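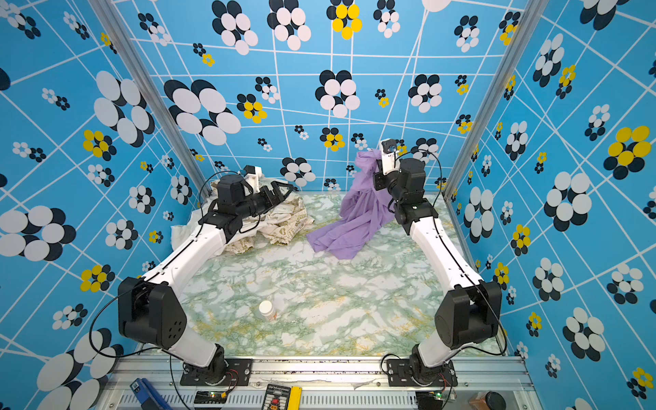 One of our readers wrote in after the last issue to ask why a robot should need more than a couple of tries at a piece of cloth, when a toddler gets the hang of it in an afternoon. Fair question! I had the same one before I started on the Sasia project.

Cloth never lands the same way twice, so we keep feeding it variety. We're at 128 good examples now, most of them cloth (I do love the purple one), and each of us drives the arms for 20 minutes and then swaps out, or the wrists get grumpy. Mine do, anyway. I threw out 12 of my own takes last week for dithering, because if I hesitate over a corner, the model learns to hesitate too. Ouch.

Kuroda is lending us a pile of old dish towels for the next batch, and we want the whole set over to Menent by November. If you've got odd fabrics at home, drop them at the Lesero front desk. Patterns welcome, the louder the better!

Posted 02/09/2021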